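Notes for the second half of the weaving unit, February. If you missed the first handout (plain weave, twill, why your selvedges wander), grab it before you read this one, because I'm going to lean on the words *warp* and *weft* the whole way down.

## Where we left off

We spent the last session on flat cloth, and I kept promising that baskets were coming. So, baskets! A lot of you signed up for this course thinking of looms and yarn, and I get it, but weaving stiff stuff is a lovely way to see structure. Yarn squashes and hides what it's doing. A willow rod or a strip of cane sits there and shows you exactly where it went over and where it went under.

The vocabulary changes a bit. In basketry the warp is usually called the **stakes** (or the spokes, if they radiate from a center), and the weft is called the **weavers**. Same idea, though. One set stands still and takes the strain, the other set travels.

## Three ways to make a wall

**Randing** is plain weave with a single weaver: in front of one stake, behind the next, round and round. You need an odd number of stakes if you want to go around with one continuous weaver. With 9 spokes it works by itself. With 16 it doesn't, and you'll find your second row sitting exactly on top of your first, in front of all the same stakes, holding nothing. I did this on a whole sample once and was quite proud of it until I pressed on the side.

If you have an even count, you can start two weavers on neighboring stakes and chase them around. It's called chasing, and yes, it looks fussy at first, but your hands pick it up fast.

**Pairing**, or twining, uses two weavers at once that cross between every stake. It grips. Use it when you need things to stay put, like right at the base where the stakes have just been bent up and would love to go back down.

**Waling** uses three or more weavers. It makes a thick ropey band, and you'll often find one at the bottom of the wall and another just under the rim. Think of it as a belt.

## Open and closed

The same stakes can give you a solid wall or an airy one. Pack the weavers down hard and the wall closes up. Space them out and you get gaps, and the basket weighs less, uses less material, and lets air through, which bread and onions and laundry all appreciate for their own reasons. The catch is that an open section has less friction holding it together, so it has to borrow strength from the solid parts on either side.
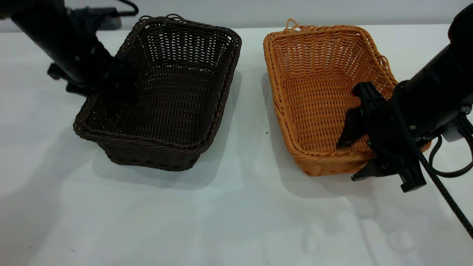 **Course tutor, Woven Structures**
*Mottram Evening Workshops*

A dark basket like the one on the left is worth a minute of your time: rows of small gaps along the far side, a floor woven close from thin strands with ribs running across them, and a thick braided rim on top. Open where it can afford to be, tight where the load goes. When you get home, find any basket you own and see if it makes the same bargain.

## Rims, or how to stop

Every basket has the same problem at the top, namely a ring of stake ends pointing at the ceiling. You have two broad choices.

1. **Bend them over and weave them into each other.** This is a border. The simplest is a trac border, where each stake goes down past its neighbors in a set pattern and tucks in. A braided border is the fancy cousin.
2. **Cut them off level and bind something over the top.** Usually a hoop inside and a hoop outside, lashed together through the wall.

Borders eat length. Leave more stake than you think you want. If you're working the five-stake braid from the sample sheet, please soak the ends again before you begin, even if they felt fine an hour ago. Dry willow kinks, and then it cracks, and a cracked border stake is a miserable thing to replace.

The last few stakes are always the hardest, as you're threading them under the first ones, which are by now pulled tight. Start loose. I'll say it again in class — start loose, and snug everything down at the end.

## Materials

We'll have two kinds of cane and one kind of willow in the room:

- **Durum** — flat cane, pale, very forgiving. Good for the first sample.
- **Pastia** — round cane, thinner, nicer for fine twining. It frays if you overwork it, so make up your mind before you bend it.
- **Corum** — our buff willow. Needs a proper soak, so I'll put it in the trough before the session and you can take it straight from there.

Please don't leave cane in the water overnight. It goes hairy and gray and there's no bringing it back.

The store cupboard holds 432 cut stakes, all the same length, bundled by 16. Take one bundle for the round base and leave the rest tied. If yours has a split stake in it, swap it from the odds box on the bottom shelf.

## A quick word on shape

People assume the shape comes from the weaver, and mostly it comes from the stakes. If they lean out, the basket flares. If they stand up straight, you get a cylinder. What the weaver does is nag: pull it a little too hard on every row and the wall creeps inward, and you won't notice until the whole thing looks like a vase. Stop every few rows, set the piece down, and look at it from the side at eye level.

A wall that slopes in toward a smaller base is friendly to make and stacks well too. Square corners are another matter. They want an extra-stout stake at each one, and we'll leave those for the frame session.

## For next time

- Finish the randed sample, at least 5 rows past the upsett (the waling band where the stakes turn up).
- Try one short stretch with open spacing. Push on it with your thumb and note how far it moves compared with the packed part.
- Read the chapter on borders. The diagrams are better than the text, so follow the diagrams.
- Bring side cutters if you own some, plus an old towel for your lap.

Doors open at 6:30 and the trough will be full by then.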